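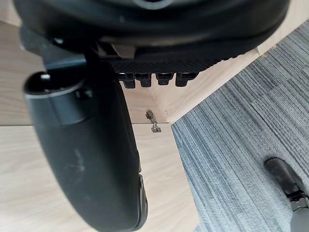 Puveck hand kit, first notes

05/05/2026

The Puveck retrofit kit comes from Golo in two cartons: the pair of hands in one, the wrist cameras, brackets and cable looms in the other. I have been running it on our upper-body platform since February. The list price is a matter for their sales people. I'm only interested in whether it opens a cupboard.

Mounting took an afternoon. The flange adaptor is well machined, but the supplied bolts are a touch long for our wrist and I swapped them. Firmware 1631 is the first build that keeps its calibration through a power cycle. If your unit shipped with anything older, update before you do anything else.

The control side is Benítez, licensed separately. It merges the head view and the wrist views into one grasp estimate and refreshes at 70 Hz on our hardware. Logging runs at 1000 Hz per joint, so budget for disk. Export to Sellside works, although the joint names come across truncated and have to be remapped by hand.

My test is office furniture. Cabinet doors are a fair trial for a multi-fingered hand: slim bar handles, small catches, hinges that load the wrist sideways as the door swings. The shelf behind them sets the reach problem.

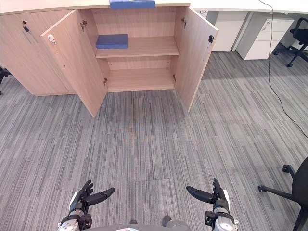

Doors open, one blue box on the shelf, both hands at the ready.

Some observations so far. The thumb has more travel than the datasheet suggests and the default pinch doesn't use it. Raise the thumb limit in the config file and thin handles become much less of a nuisance. Contact detection is good on hard edges and poor on anything that gives. The wrist camera sits close in, so the housing and fingers take up a good share of its view; mask them out in the Benítez settings or the estimator will try to grasp itself.

Florin Mocanu at Golo answered both of my support tickets the same day and sent a patched mask file for the left hand. The right one still needs doing manually.

Still to test: drawers, and whether the cable loom puts up with a full season of wrist rotation.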